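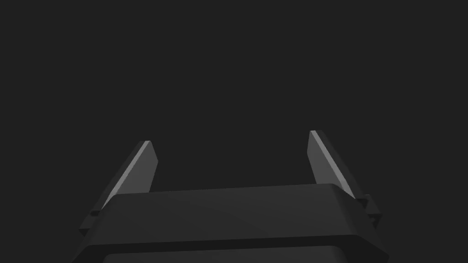
Flemwood Bindery -- Equipment Planning Meeting, Minutes

Last updated: November

Print this page | E-mail this page

Search minutes and notices Go

Present: Marisol Cervantes (chair), Benjamín Arancibia, Constanza Quezada, Santino Durán, Tadeo Tapia (minutes)

The meeting opened at 3:15 p.m. in the upstairs room, with coffee, and with thanks from Marisol to everybody for coming up from the floor during what she knows is calendar season. She said she would try to keep us to an hour. We went over, but it was a good talk and most of what was on the agenda got settled.

Minutes of the last meeting

Read and accepted with one correction from Constanza, who had been put down as wanting the arm to go next to the guillotine. What she had said was that it should go anywhere except next to the guillotine. Tadeo apologized and has fixed it.

Matters arising

Santino has measured the bay by the loading door and it will take the bench, the arm and a pallet on either side, provided the old shrink-wrap table goes. Benjamín has a soft spot for the old table but agreed it has not been switched on since spring. It will be offered to the school first, and if they don't want it we will put a notice up.

The electrician has been asked for a price on the new outlet and has not come back to us yet. Santino will call again.

The Warora project: where we are

Marisol went back over the background for Constanza, who missed the meeting where most of this was explained. Warora is our name for the plan to have an arm lift finished book blocks off the end of the trimmer and set them in cartons, which at present is done by whoever is nearest and is hard on the wrists by the end of a shift. The arm has been agreed in principle. What we had in front of us this time was the hand that goes on the end of it, and what it will cost to buy, fit and keep running through the coming year.

Benjamín has been building the thing on the computer before we spend any real money, and he brought the gripper model along. It is a plain parallel-jaw type, a wide dark body with two flat tapered fingers, and he had it with the jaws open and nothing in them. He was careful to say that the body and fingers are all he has in there so far. The bench, the trimmer outfeed and the books themselves still have to be drawn, and until they are, nobody should take it as proof of anything about our own work. Everybody appreciated him saying so.

There was a long and friendly discussion about the fingers. Constanza is worried about the angled tips and what a blade-like edge might do to a soft cover, especially the uncoated stock we use for the poetry series, which marks if you so much as look at it. Benjamín said that finger shape is the easiest part to change and that he would sooner start with the supplier's standard plates and have pads made to go on the inside faces. Santino wondered about cork. Constanza wondered about felt -- she has a roll of it left over from the slipcase job and is happy to cut some up for trials. Tadeo asked whether the pads would wear and shed onto the covers, and it was agreed this is a fair question that we can only answer by trying it.

Quotes received

Sover quoted $2,536 for the gripper with standard fingers and the mounting plate, delivery included. They would also lend us a hand by phone on the day we fit it. Marisol has spoken to them and found them pleasant and patient with questions she was afraid were silly.

Ong sent a quote too, for a larger electric model. It came in a good deal higher and with a heavier body, and Santino pointed out that every bit of weight in the hand is weight the arm can't use for books. Benjamín liked the wider opening, which would let us pick up the big atlas-format jobs. When we went through the job list, though, those turned up so seldom that he agreed they could go on being packed by hand.

After more discussion than these minutes can do justice to, the feeling of the meeting was for the Sover unit. Constanza asked that it be written down that she is in favor on condition that the pad trials happen before it goes anywhere near a customer's books. It is hereby written down.

Agreed: to order one gripper from Sover at the quoted price, once Marisol has it in writing that plain finger blanks can be bought separately later on.

Spares and running costs

Tadeo raised spares, as he tends to. His experience with the folder was that we bought the machine and nothing else, and then sat on our hands waiting for a belt. He would like 2 spare pairs of fingers on the shelf from the first day. Benjamín thought one would do. Marisol said that with people learning the machine there would surely be a bump or two against the bench in the early weeks, and she came down on Tadeo's side.

Agreed: 2 spare pairs of fingers to be priced and added to the order.

Nobody had a firm figure for pads. Constanza will keep a note of how much felt or cork she uses in the trials and what it costs us, and we will put a proper line in the budget from that.

Training time

Marisol would like 40 hours of paid floor time set aside for learning the arm and gripper, shared out so that the late shift gets its turn as well as the early one. Santino asked if this would come out of maintenance. It will not, it will have its own line. He was relieved, and said so. There was some talk about whether to do it all in one stretch or spread it out, and Benjamín felt strongly that short sessions work better, with people going back to their own machines in between and coming back with questions. Left with Benjamín and Santino to draw up a plan that doesn't collide with the calendars.

Guarding

Taken last and a bit hurriedly, for which the chair apologizes. Santino would like the guarding around the bay priced before the arm is delivered and no later. Constanza asked for clear panels where possible, so that whoever is on the trimmer can see the cartons filling. No decision. First item next time.

Actions

Benjamín -- add the bench, the trimmer outfeed and a few of our usual book sizes to the computer model; bring it to the next meeting.

Constanza -- cut felt and cork samples, try them against coated and uncoated covers, keep a note of costs.

Santino -- chase the electrician; get a price for guarding; find out from the school about the shrink-wrap table.

Marisol -- get the letter from Sover about finger blanks, then place the order with the spares; write a kind note to Ong thanking them for their trouble.

Tadeo -- put the gripper, spares and training lines into the draft budget and send it around.

Any other business

The upstairs heater is making its noise again. Santino will look at it when he has the ladder up for the outlet.

Constanza brought lemon cake and was thanked for it.

The meeting closed at 4:40 p.m. The next one will be held after the calendars have shipped, and Marisol will send a note around with the time.

Minutes taken by Tadeo Tapia. Corrections to him, please, by note or in person at the folder.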